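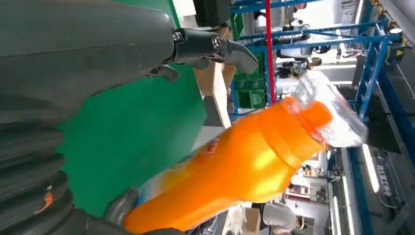

주황색 병과 투명 비닐. 뒤쪽으로 파란 선반 프레임.

회사 소개

프라스네스(Prasness)는 병 포장하는 회사입니다. 정확히는 남의 병을 대신 포장해 드립니다. 플라스틱 병, 유리병, 펌프 달린 것, 목이 짧은 것, 목이 긴 것. 봉투에 넣고, 골판지 세우고, 상자 닫고, 보냅니다. 세제, 시럽, 샴푸, 화분용 액체비료까지 해봤어요. 향수는 안 합니다(보험 문제).

작업장은 켄포트(Kenport) 물류단지 안쪽, 정문에서 직진 후 두 번째 골목. 내비에 잘 안 나옵니다. 전화 주시면 나가 있을게요.

어떻게 시작했냐면

대표 이마니 린드크비스트(Imani Lindqvist)가 소스 공장 출고 담당으로 일하던 시절, 반품 상자를 매일 열었습니다. 병은 멀쩡한데 라벨이 다 긁혀 있음. 뚜껑이 헐거워져서 샌 것도 있고요. 공장에서는 운송사 탓, 운송사는 공장 탓. 결국 8월에 퇴사하고 창고 한 칸 빌려서 포장대 두 개 놓고 시작했습니다. 첫 주문은 드레싱 200병. 이틀 걸렸습니다. 지금은 그 정도면 오전에 끝나요.

두 번째로 합류한 사람이 하젬 마흐루스(Hazem Mahrous). 지금 작업장 운영은 거의 다 하젬이 봅니다. 상자 치수, 선반 배치, 비닐 두께 전부. 견적 문의하셔도 아마 하젬이 답장할 겁니다. 답장이 짧아도 화난 거 아니에요.

우리가 쓰는 것들

봉투: 투명 비닐이 기본. 병목까지 감싸고 남는 부분은 접어서 넘깁니다. 너무 팽팽하게 당기면 모서리에서 찢어지고, 너무 헐렁하면 상자 안에서 뭉쳐요. 비닐 두께는 두 가지 갖고 있고 샘플 요청하시면 둘 다 보내드립니다.

골판지: 칸막이용, 바닥용, 덮개용 따로. 칸막이는 병 지름에 맞춰 저희가 자릅니다. 납품받은 상자가 크면 옆에 한 장 더 세웁니다. 완충재 잔뜩 넣는 것보다 이게 낫더라고요. 쓰레기도 덜 나오고.

상자: 12구가 제일 많이 나갑니다. 6구, 24구도 가능. 그 외는 상담.

플라스틱 상자: 작업장 안에서만 씁니다. 출고용 아님. 가끔 이거 파냐고 물어보시는데 안 팝니다.

라벨: 고객사에서 붙여서 오는게 원칙. 저희가 붙일 수도 있는데 하루 더 걸립니다. 병 어깨 쪽에 작은 라벨이 있는 제품은 미리 말씀해 주세요. 비닐 접히는 자리랑 겹치는 경우가 있어서 접는 방향을 바꿔야 합니다.

작업 순서

입고. 상자 열고 수량 확인. 안 맞으면 그날 바로 연락드립니다.
뚜껑 확인. 전부 손으로 한 번씩 돌려봄.
겉면 닦기. 마른 천. 물티슈는 라벨 번져서 안 써요.
봉투 넣기.
칸막이 세우고 병 넣기. 색깔 섞어서 담는 주문은 배치표 꼭 보내주세요.
흔들어 보기. 소리 나면 다시 엽니다.
테이프, 송장, 출고.

이게 다예요. 특별한 기술 같은건 없습니다. 순서 안 건너뛰는 게 전부.

지금까지 한 일

블랙우드(Blackwood) 세제 리필 라인 전체 포장을 맡고 있습니다. 제일 오래된 거래처. 그쪽 병은 허리가 들어간 모양이라 칸막이를 세 번 다시 잘랐고, 지금 쓰는 게 네 번째 버전입니다. 더는 안 바꾸고 싶음.

셀테티(Seltetti) 시럽 선물세트. 작년 겨울에 1,313세트 나갔습니다. 숫자가 애매한 이유는 마감 전날 13세트가 추가돼서예요. 다 보냈습니다. 그중 파손 접수가 두 건 있었고 둘 다 저희 비용으로 다시 포장해서 보냈어요.

그 외에 작은 브랜드들. 혼자 만들고 혼자 파시는 분들 환영합니다. 최소 수량은 100병. 그 아래는 죄송하지만 어려워요. 칸막이 자르는 시간이 똑같이 들어가서 단가가 안 나옵니다.

일하는 방식

급한 주문 받습니다. 대신 급하다고 먼저 말해주세요. 금요일 오후에 전화해서 월요일 아침 출고는... 되긴 되는데 추가비용 있습니다.

작업 중에는 전화를 잘 못 받습니다. 문자나 메일이 빨라요. 점심시간에는 다 같이 밥 먹으러 갑니다. 그 시간에 오시면 문 잠겨 있음.

방문 가능합니다. 작업대 옆에서 직접 보셔도 되고 본인 병 몇 개 들고 오시면 그 자리에서 한 상자 싸 드립니다. 돈 안 받아요. 단, 앞코 막힌 신발 신고 오세요. 슬리퍼는 입구에서 돌려보냅니다.

사람 구합니다

포장 담당 한 분. 오전 근무. 경력 없어도 됩니다. 무거운 거 드는 일은 별로 없고 대신 서 있는 시간이 깁니다. 같은 동작 반복하는 거 싫어하시면 힘들 수 있어요. 이력서 양식 자유, 하젬 앞으로 메일 주세요. 면접은 작업장에서 보고 같이 한 상자 싸 봅니다.

자주 물어보시는 것

액체가 든 채로 보내도 되나요? 네. 대부분 그렇게 옵니다.
빈 병만도 되나요? 됩니다. 칸막이는 똑같이 들어가요.
보관도 해주나요? 2주까지 무료. 그 뒤로는 팔레트당 계산.
비닐 빼고 포장 가능한가요? 가능. 종이로 감싸는 옵션 있는데 단가가 조금 올라갑니다. 병끼리 색 묻어나는 제품은 비추천.
병이 새면요? 뚜껑 확인 단계에서 걸러서 따로 빼놓습니다. 사진 찍어서 보내드리고 폐기할지 반송할지 여쭤봐요.

연말 안내

12월 17일 화요일까지 입고된 물량은 올해 안에 출고합니다. 그 뒤는 새해로 넘어가요. 작년에 이걸 안 적어놨다가 고생해서 올해는 미리 적습니다.

견적 문의하실 때는 병 높이, 지름, 무게, 수량 네 가지만 적어주세요. 병 사진도 있으면 좋고요. 보통 다음 날 답장 나갑니다.

프라스네스
켄포트 물류단지 내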